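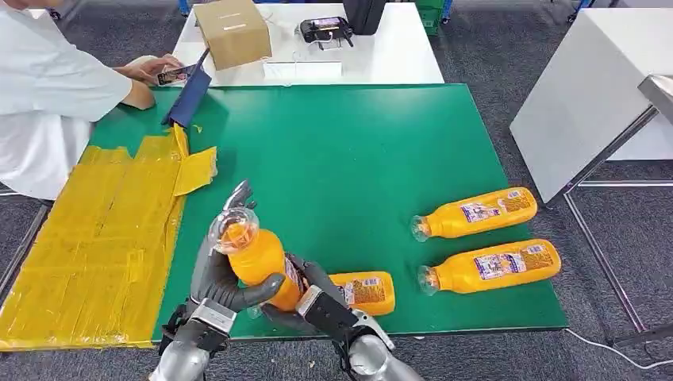

Orange juice bottle, green table.

Tudlow Observatory > Remote observing > FAQ

FAQ: getting time on the Hamann telescope
Updated April, by the Tudlow remote desk
18 shares | 2 comments

Quick answers to what comes in on the contact form. Read this first please, the form goes to a very small inbox.

What is the Hamann?
A reflecting telescope with a camera on the back, up at Prirkberg. No eyepiece. You send a request, it goes in the queue, the telescope takes the pictures when it can, you get the files. Run from Tudlow over the network.

Can I visit it?
Not at Prirkberg, no. Locked site, bad track, nothing to see in the day anyway. Open evenings are at Utasham, which has its own small telescopes you can look through. Dates on the Utasham page when we have them.

Who can ask for time?
Anyone with an account. Schools, clubs, people on their own. Accounts are free but we approve them by hand so give it a few days. School accounts need a teacher's name on them, one login per school, share it out how you like.

How do I choose a target?
Easiest is the target list. 242 objects on it at the moment, all tested, all with suggested exposures. Galaxies, clusters, nebulae, some double stars. Tick one, pick your filters, done.
If you want something not on the list use the coordinates box. Right ascension first, then declination. Mind the minus sign. Lots of requests fail on the minus sign – the telescope is asked to look for something under the horizon and the scheduler throws it out.

Can I ask for planets?
Jupiter and Saturn yes, but they come out small and a bit soft. Long exposure camera, not really built for it. The Moon is too bright and the scheduler wont accept it. The Sun is blocked completely. Please don't try to get round that.

What about comets and asteroids?
Yes, with the moving object form, not the normal one. They shift against the stars from night to night, so coordinates you looked up last week are no good. Put the name or designation in and the system works out the position when the slot comes up. Very fast movers will trail. Keep exposures short.

How long will I wait?
Depends. Weather, Moon, what season your target is in. Something well placed and easy might go through on the next clear night. Something low in the south can sit there for months. We can't jump anybody up the queue, so no need to write and ask.

My request says "held". What does that mean?
One of these:
– target too close to the Moon
– target never gets high enough this month
– exposure too long for one slot
– you already have one running
Held requests stay in the queue and are looked at again every afternoon. You don't have to resend. Resending makes a second request and then both get held.

My request says "failed". Do I lose my turn?
No. Failed for weather or a fault on our side, it goes back in at the same place. Failed for bad coordinates, you get an email and have to fix it yourself.

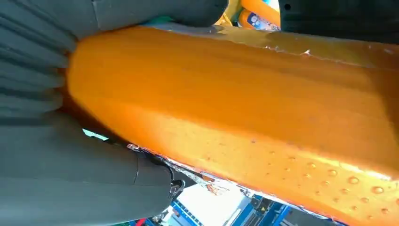
What files do I get?
A FITS file for each exposure, plus a JPEG preview. The FITS is the real data. The preview is squashed down so it opens on a phone, fine for a poster or a quick look, no good for measuring anything.
You also get the calibration frames for that night (bias, dark, flat) in a separate folder. We calibrate the main files already, these are for people who want to do it over again thier own way.

Why is the middle of my galaxy just a white blob?
In the preview every pixel gets squeezed into a scale from 0 to 255. Anything brighter than the top of the stretch comes out as 255 and stays there, so the core goes flat white. Open the FITS and change the stretch, the detail is often still there. If it's flat in the FITS too then the exposure was too long. Ask for several short ones and stack them.

Why is my picture black?
Same thing the other way. FITS files nearly always look black when first opened, the faint stuff is all down the bottom of the range. Find the stretch or scale setting in your software and try log, or auto if it has one.

There's a bright line across mine
Satellite, most likely. Happens a lot just after dusk and before dawn. If you have three or more exposures, a median stack gets rid of it. We don't redo requests for satellite trails any more, there would be no time left for anything else.

There are rings on mine, like little doughnuts
Dust somewhere in front of the sensor, out of focus. The flats should take them out. If they're still there, tell us which night and we'll check if the flats were any good. Sometimes dusk is cloudy and old ones get used.

Which filters are there?
Clear, red, green, blue, hydrogen alpha. For a colour picture ask for red, green and blue, all three, same exposure to start with. One filter on its own gives you a grey picture, that's normal, the camera only records brightness. Hydrogen alpha is good for nebulae and doesn't mind moonlight so much, but needs longer. Not much use on a star cluster.

Can I measure star brightness with it?
Yes and please do. Variable stars work nicely. Use the calibrated FITS, keep to one filter, pick comparison stars in the same field that aren't saturated. Don't compare previews between nights, each one is stretched differently.

What time are my files stamped in?
Universal Time. Not your clock. In summer UK time is one hour ahead, so a file stamped 23:40 was taken at twenty to one in the morning. Catches everyone at least once. The time in the header is the start of the exposure, add half the exposure length if you want the middle.

Can I use the pictures?
Yes. School work, websites, talks, club magazines, all fine. Put "Hamann telescope, Prirkberg" somewhere near it. For selling prints ask first.

How long do you keep the data?
In your account, one year. After that it goes to the archive at Utasham and we have to dig it out for you – possible, slow. Download things you care about.

I forgot my password
Reset link on the login page. Check the junk folder. If nothing has arrived by the next morning use the contact form, from the same email address as the account, otherwise we can't match you up.

I've found something new!
Maybe. Check a second exposure first. Then check for known asteroids in that field, then for hot pixels (a hot pixel stays at the same spot on the chip even when the stars move). Still there? Send us the file name and the x and y position, not a screenshot.

2 comments | Log in to comment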